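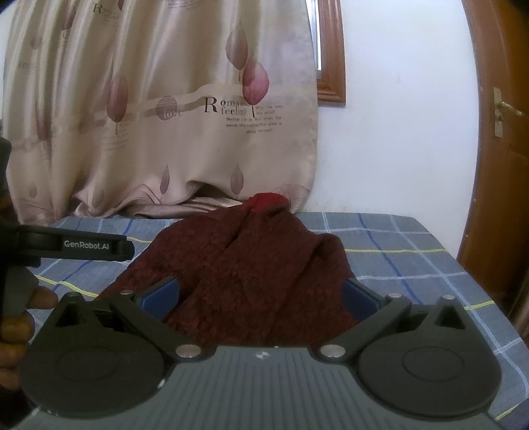 Most of what gets said about washing clothes less often comes from people with something to sell, and I include the makers of sprays, bags and special hangers. We get asked about it a lot at the Stendbridge mending group, so these are our answers. A mottled maroon top like the one spread out on the plaid sheet will hide a great deal of grime among those darker flecks, so go by smell and feel before colour.

Do freshening sprays clean clothes?
No. They cover a smell for a few hours. Tracey Furnival tried Senura on her work shirts all through April and went back to soap.

Does freezing a jumper kill the smell?
We doubt it. Cold slows things down, and then the jumper warms up again on your back. It also takes up the drawer where the peas go.

Is 30 degrees really enough?
For ordinary wear, usually. For towels, bedding and anything worn by someone who is ill, follow the care label and go hotter if it allows.

The packet says it lasts 100 washes. Does it?
Ask how big a wash they mean, and how dirty. We have yet to see a packet that says so in type you can read.

Should I use fabric softener?
Not on towels or sports kit. It leaves a coating, and towels in particular stop soaking things up. Rawan Bitar disagrees about bed sheets and she is welcome to.

My label says dry clean only. Must I?
Sometimes the maker is just playing safe. Plain polyester often survives a cool hand wash. Lined jackets don't, and we won't be paying for yours.

Can you recommend a machine?
No. We don't take money from shops and we haven't tested enough of them to have a view.

Page last changed August 4, 2021. Corrections to Nour Salameh, please, with a source if you have one.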